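3.2 Plot layout and sampling grid

Seed rain under the hedgerows at Drirnora was measured over a single season, beginning in July, using shallow trays set flush with the soil. The site lies on a gentle south-facing slope and has been grazed by sheep at low density for most of its recorded history. The earliest estate map, drawn in 1792, already shows the two boundary hedges sampled in this study, although the eastern hedge was later extended toward the Lemieux parcel. Thampi and Poirier give a fuller account of the land use record, and we do not repeat it.

We placed 135 trays along the two hedges. Spacing between neighboring trays was fixed along each hedge but was widened at gates, where trampling by livestock made it impossible to keep a tray level. Each tray was lined with fine mesh and emptied in the early morning, before wind speeds rose. Trays found overturned were recorded as missing and were left out of the totals for that visit. No attempt was made to estimate the missing values.

3.3 Sorting and identification

The contents of each tray were air-dried in paper envelopes for 60 hours and then passed through two sieves. The coarse fraction held mostly leaf fragments, twigs and whole fruits. Fruits were opened by hand and their seeds added to the fine fraction, with a note of the parent fruit where this could be determined. Seeds with visible insect damage were kept but coded separately, as they contribute to seed rain but not to the viable seed bank.
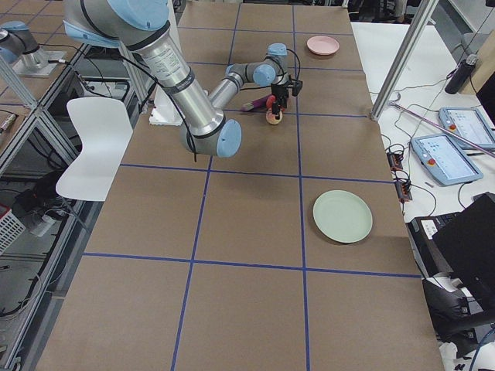

Figure 4. Table surface divided into cells with tape.

Mixing between samples is the main source of error in manual sorting, and earlier work on hedgerow seed rain has seldom reported how it was controlled. Small, smooth seeds roll easily when an envelope is emptied, and a few seeds moved from a rich sample to a poor one can change the apparent species list of the poor one. Samples were therefore kept apart by position. In a layout of the type in Figure 4, strips of dark blue tape run in both directions over brown paper and leave three columns of rectangular cells, and we assigned one envelope to each cell. Adjacent cells were never given envelopes from adjacent trays, so that any stray seed would be more likely to appear as an outlier in the data.

Identification followed the regional reference collection, with the Vimura key used for grasses and sedges. Two observers (S. Gauthier and O. Tremblay) worked independently and compared their results at the end of each batch. Where they disagreed, the seed was examined again under higher magnification, and if no agreement was reached it was assigned to genus only. In total, 2536 seeds were identified to species. Seeds assigned to genus were retained in the analysis of total density but were excluded from the analysis of species richness.

3.4 Statistical treatment

Seed counts per tray were strongly skewed, and the variance exceeded the mean on both hedges. We therefore fitted negative binomial models with distance from the nearest gate and hedge identity as fixed effects and tray as a random effect. Visits were treated as repeated measures. Model residuals were checked for spatial autocorrelation along each hedge, and none was detected beyond the distance between neighboring trays.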